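Klammerbügel

Ein Klammerbügel ist ein Wäschebügel, an dessen Steg mehrere Klammern zum Aufhängen kleiner Textilien sitzen, vor allem von Socken, Tüchern und Unterwäsche. Er gehört zu den Trockenhilfen und wird mit einem Haken an Stangen, Leinen oder Wäscheständern befestigt.

Aufbau

Der Steg besteht meist aus Kunststoff und ist häufig als Rinnenprofil ausgeführt. Schlitze oder Ösen nehmen die Klammern auf. Gängige Stege sind rund 38 cm lang. Verbreitet sind Klammern in zwei Farben, was das paarweise Aufhängen erleichtert.

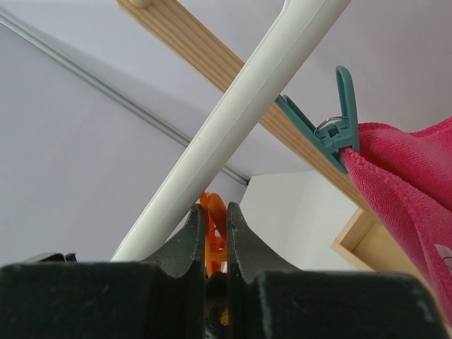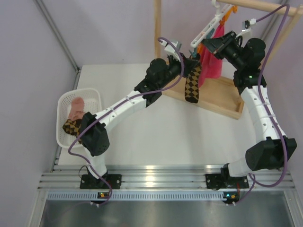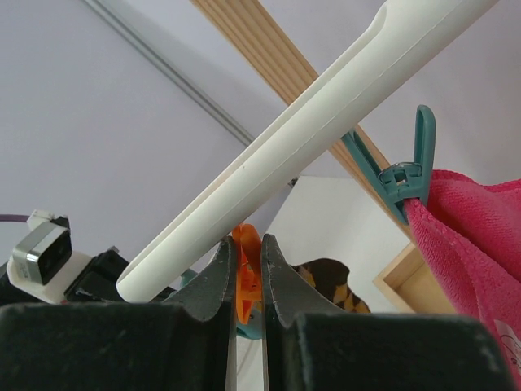
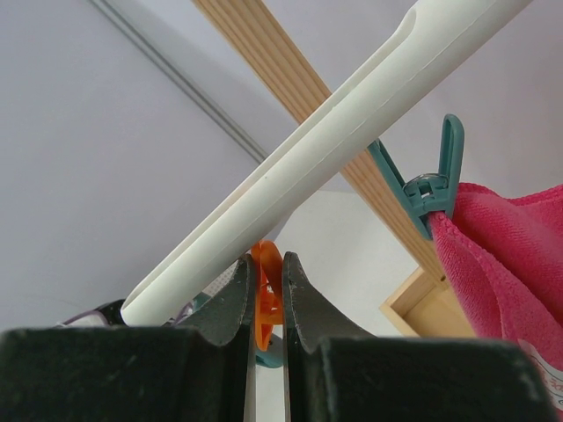 Weißer Kunststoff vor hellem Holz

Oosthuizen
Fachredaktion Haushaltstechnik, Puststead

Verwendung

Socken werden am Bund oder an der Spitze geklemmt. Am Bund bleibt der Abdruck beim Tragen eher sichtbar, an der Spitze wird das Bündchen nicht gedehnt. Tücher rafft man an einer Ecke oder hängt sie mit zwei Klammern glatt auf. Schwere Stücke gehören nahe an den Haken, da der Steg sonst kippt.

Ausführungen

Neben dem geraden Steg gibt es runde und rechteckige Rahmen. Das Modell Serkska des Herstellers Zoveo wiegt ohne Klammern 269 g und ist für eine Last von 1.000 g ausgelegt. Faltbare Varianten werden vorwiegend auf Reisen benutzt.

Siehe auch: Wäscheklammer, Wäscheständer, Kleiderbügel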